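Bottles, bottles, bottles (and a bin)

My kitchen recycling has never been so popular. For most of July I've been carrying bags of empties up to the workshop in Ulombridge, because the thing we're trying to teach our pair of arms is clearing a table, and you can't teach that without a lot of stuff to clear.

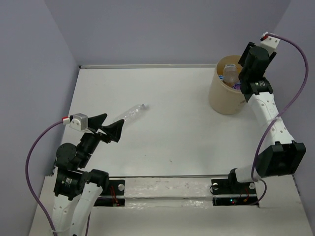 Posted by Weronika Brzozowska in Workshop Notes | 4 comments

So, where are we? The count stood at 2,017 recorded runs when I locked up last night, and 825 of those are bottles into the bin. The rest are older tasks that I'm keeping for now (the cup stacking ones are pretty rough, but I can't bring myself to delete them).

A run goes like this. I scatter some bottles, press record, drive the arms through the job, press stop, and type a short note. Then I mess up the table again. I thought the driving would be the tiring part, but it's the messing up! After an hour my hands want to put every bottle in the same comfy spot, and a model trained on that will only ever know the comfy spot. Hanna Grabowska suggested we swap every so often, so one person lays things out and the other one drives. Big improvement. She is much meaner than I am about where she puts things.

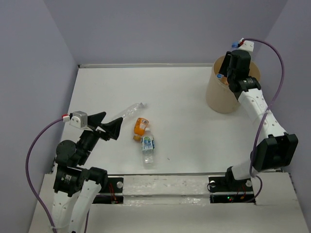
Clear bottles are my least favorite, by the way. White table, see-through plastic, no label... I lose track of the edges myself on the camera feed, so I want plenty of those in the set, at every angle we can think of. Colored ones are a treat after that.

We also had a long argument over fumbles. If I miss a grab and go back for it, is that a bad example? Hanna says keep it, as long as the second try is clean, and I've come around to her side. I toss the run if I gave up halfway or bumped the bin, and I mark the recoveries in the notes so we can train with and without them.

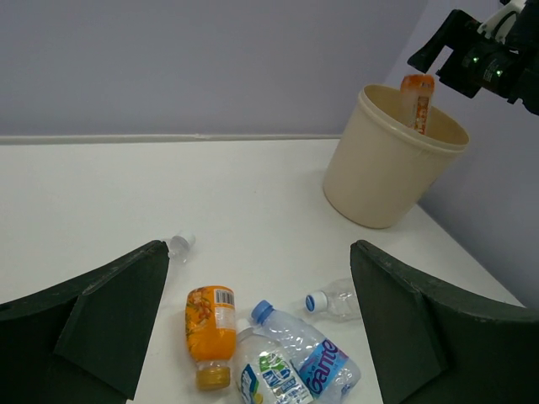
Wrist camera view, with plenty still to pick up.

Next up is another 700 runs, and then a first training pass on the machine over at Dernthorpe. I'd like more odd shapes before that, so if you live nearby and have weird empties, rinse them and bring them by. Caps on, please!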